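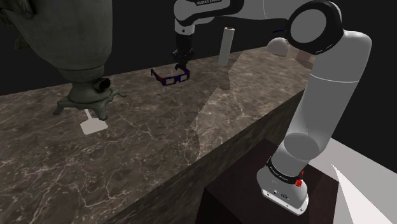

February 26, 2022

Spent most of the day on the equipment request. The draft has to go to Afia Ankrah before she closes the list for the next round, and the version I had last night was a shopping list with no argument behind it.

Starting position: one arm, simulation first, hardware by May if the money is released. The simulated cell is already useful for planning, so I worked from it. The counter in the model is the long marble one and the arm stands on a pedestal beside it. I had been treating the pedestal as free. It is free in the renderer. In the lab it is a steel fabrication with a drilled top plate, leveling feet and floor anchors, and Mensah's shop quoted it as a separate item with its own lead time. Added a line.

Went back and forth on the gripper for two hours. The parallel jaw that comes in the base quote is adequate for anything upright and narrow. Thin frames are the worry. With glasses on the stone and the fingertips coming in from above, the clearance between tip and counter decides everything, and the model forgives contact that a real finger would not. In simulation a bad approach costs me a reset. On a real counter it costs fingertips and possibly a lens. I put in two sets of spare fingertips and one blank set we can machine ourselves. Afia Osei wants a compliant wrist adapter from Daltik as well. I have no data either way, so it is listed as optional and priced on its own line where it can be struck without touching the total for the rest.

Payload. The urn is the heaviest thing in the object set by a wide margin and I have decided it is an obstacle and will never be lifted. It takes up the left end of the counter and forces the arm to plan around it, and that is enough of a job for one object. Writing this down so I stop reopening it. If somebody later asks for the vessel to be moved, that is a different arm and a different budget. The spatula lying under its stand is still on the grasp list. Flat blade, handle running back between the feet. I expect a poor success rate and have said so in the task notes.

Physical objects for the matching set: budget line of 500. Afia Osei thinks this is high for kitchen items and eyewear. It covers duplicates. Glasses will break, and I would like to buy 20 identical pairs at the start so that the frame geometry stays fixed through the whole test period. Substituting a different model halfway through would make the early runs useless for comparison.

Countertop. Three options considered:

- Real stone slab. Correct friction and correct reflections. Heavy, needs a reinforced bench, long delivery.
- Printed laminate on board. Cheap, fast, wrong under the lamps.
- Polished tile on board, jointed. Middle price. The joints would show up in the camera data and we would spend a week explaining them.

Chose the slab, short length only. We do not need the full run of counter on hardware, only the part the arm can reach. Zellex will cut to size and the offcut price is 539 delivered. The bench underneath comes out of the general workshop allocation, which I confirmed in writing this time.

Reach check took the rest of the morning. The back edge of the counter is where the glasses sit, and the tall white cylinder is back there too. The arm gets to the glasses without trouble. Past the cylinder things get tight, as the elbow and the upper link begin to compete with the items at the far end. Moved the base 35 mm away from the counter in a copy of the file to see what that did. It helps at the far end and loses a little at the back edge on the urn side. Kept the original position for now. The floor anchors should go into slotted plates so the choice can be put off until the arm is installed. Small extra charge, added to the Mensah line.

Compute: nothing requested. The present workstation renders the cell fast enough and I would sooner not give Afia Ankrah a reason to ask what happened to the last one.

Safety scanner is the line I am least sure of. Josby offers one with a mounting kit and a year of support, and a cheaper one without either. The site rules require something, but the wording does not say which class. Sent a query to the safety office. If no reply comes before submission I will put in the more expensive unit, as it is easier to return money than to ask for it.

Service contract. Left out of the first draft by mistake. The vendor's standard terms cover the arm and controller but exclude the end effector, the one part I expect to damage. Two spare finger sets are therefore the real contract. Wrote a paragraph on this and then cut it to one sentence. Afia Ankrah does not read paragraphs.

Total is over the cap if the wrist adapter and the better scanner both stay in. Under it if either goes. I would drop the adapter. Afia Osei would drop the scanner, or said so at lunch, though she may have been arguing for the sake of it.

Open items:

- Written quote from Daltik, the current one is an email with no validity date
- Hole pattern for the pedestal top plate, to Mensah
- Answer from the safety office on scanner class
- Check whether the slab price includes polishing the front edge
- Lens replacement cost, if lenses can be bought without the frame

Saved the draft as version four. Power supply for the bench lamps is still missing from it, will add tomorrow.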